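Search tips Enter keyword Go

Looking after a two-armed table cell: cables, clamps and clean boards

By Krishnamoorthy Kotian
September 30, 2019

I have had a pair of arms bolted over a butcher-block table in our workshop at Clivemville since May, and in that time I've picked up a fair few habits that I wish I'd had on the first morning. Most of them are ordinary housekeeping, the sort of thing you'd do for a good sewing machine or a lathe.

Start with the power off, and I mean off at the wall. Support each arm with one hand while you do it, as some will sag when the motors let go, and a wrist coming down on your knuckles is no way to begin the day.

Wipe the tabletop with a cloth that has been wrung out hard. Butcher block doesn't care for standing water, and the grit that gathers alongside the rails will scratch it if you scrub. An old paintbrush is lovely for getting between a pair of rails — I keep one on a string so it doesn't wander off. Twice a year I give the boards a thin coat of Dehghan block oil and leave it overnight before anything goes back on top.

Next, the clamps. Wood moves with the seasons and a clamp that was snug in spring can be quite sloppy by autumn. Go round all of them with your fingers first, then nip up any that turn. Don't lean on them! You only want them firm, and too much force will leave a dent in the edge of the table that you'll be looking at for years.

Cables deserve more patience than anything else. Each one needs a bit of slack at the wrist, enough for a full turn without pulling, but never so much that it can snag on a finger of the gripper. With the power still off, move the joint gently by hand through its travel and watch the loop as it goes. If it rubs, shift the tie along a little and try again. I use the soft Sunanus ties, which come in a bag of 300 and can be undone with cold fingers.

For the gripper pads, warm water and a drop of washing-up liquid on a cotton bud will do. Dry them well.

When everything is back together I lay out a small table setting and run the arms slowly before asking them for any proper work. A woven placemat is handy because it shows up straight away if something has been dragged, and cutlery with coloured handles is easier to spot from across the room.
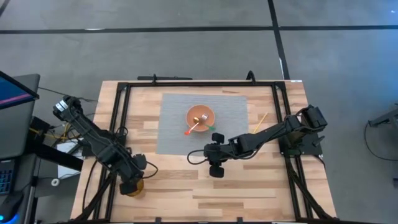
Bowl, spoon and fork on the grey mat, with both grippers down near the table.

Keep a notebook by the keyboard and write down the hours each time you clean. Ours is a Muvside pad with a waxy cover, and the last entry reads 1466. At 2000 I shall do the joint bolts again, properly, with the torque wrench.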